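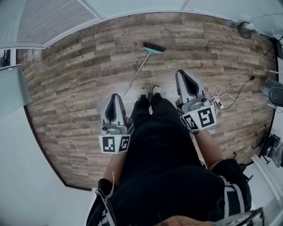
Las plantillas Nokton son para quien se pasa el día de pie y al llegar a casa se descalza antes de encender la luz (sabemos lo que es, en el taller somos unos cuantos así). Las hacemos en Wastholm desde hace ya bastantes temporadas y las hemos ido retocando casi siempre por lo que nos cuentan los clientes, que escriben largo y con mucho detalle, cosa que agradecemos. Son finas a propósito, para que entren en el calzado que ya tiene uno: unas zapatillas blancas de diario sobre un suelo de lamas con aspecto de madera, por ejemplo, que es una combinación de lo más corriente y también de las más traicioneras, porque un suelo así parece amable y a media tarde los talones dicen otra cosa.

Cómo están hechas

Cada plantilla lleva dos capas. La de abajo es una espuma densa que llamamos Netlow, de cinco milímetros en el talón y algo más delgada hacia la punta, y es la que aguanta el peso de verdad. La de arriba es un tejido de punto muy tupido, agradable con calcetín y también sin él, que no se arruga ni se va corriendo hacia delante al andar. El par pesa 106 gramos en la talla 42, así que no esperéis notar la zapatilla más pesada; lo que sí se nota los primeros días es el arco, y a eso hay que darle un poco de paciencia.

El dibujo del arco se lo debemos a Bilal Abu Hammour, que lleva años con nosotros y que lijó a mano los primeros moldes hasta dar con una curva que le gustara. La nuestra es más bien suave. Si venís de una plantilla rígida os parecerá poca cosa al principio, y puede que prefiráis el modelo Yimer, que lleva un refuerzo en la parte media y sujeta bastante más.

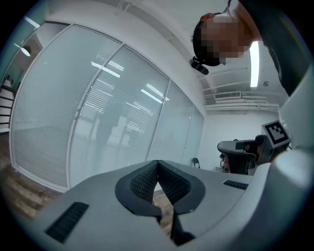
Al inclinarnos hacia delante, el peso se va hacia los dedos.

Muchas plantillas ponen todo el mimo en el talón y se olvidan de la parte delantera, y luego resulta que media jornada se nos va agachados sobre una mesa, una caja o un mostrador. En la Nokton la espuma llega entera hasta debajo de los dedos, sin escalón. Es un detalle que encarece un poco el corte (se aprovecha peor la plancha), pero lo probamos de la otra manera y no nos convenció nada.

Tallas y recorte

Se venden de la 35 a la 47. Si dudáis entre dos, pedid la mayor y recortadla con unas tijeras buenas siguiendo las líneas impresas en el reverso, poquito a poco y probando. Sacad primero la plantilla original del zapato; una encima de otra quedan altas y el talón se sale. En botas estrechas o zapato de vestir os aconsejamos preguntar antes, que con la marca y el modelo casi siempre os podemos orientar.

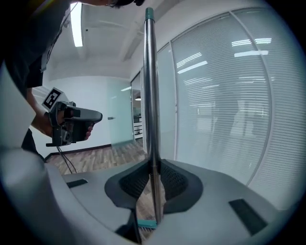

Uso y cuidados

Los dos primeros días llevadlas un rato por la mañana y guardadlas, y después ya todo el tiempo que queráis. Se lavan a mano con agua templada y jabón neutro, y se secan planas, lejos del radiador. Ni lavadora ni secadora, por favor: la espuma lo soporta, pero el pegado entre capas sufre mucho. Calculamos una vida de 300 jornadas de trabajo con uso normal. Cuando el talón se quede hundido y no recupere la forma de un día para otro, toca cambiarlas.

Se entregan por pares, en bolsa de papel y con la hoja de recorte dentro. Hay negro y gris claro; el gris se ensucia antes, pero es el que más nos piden. Los pedidos salen del propio taller de Wastholm, y si la talla no os va bien la cambiamos siempre que la plantilla esté sin recortar.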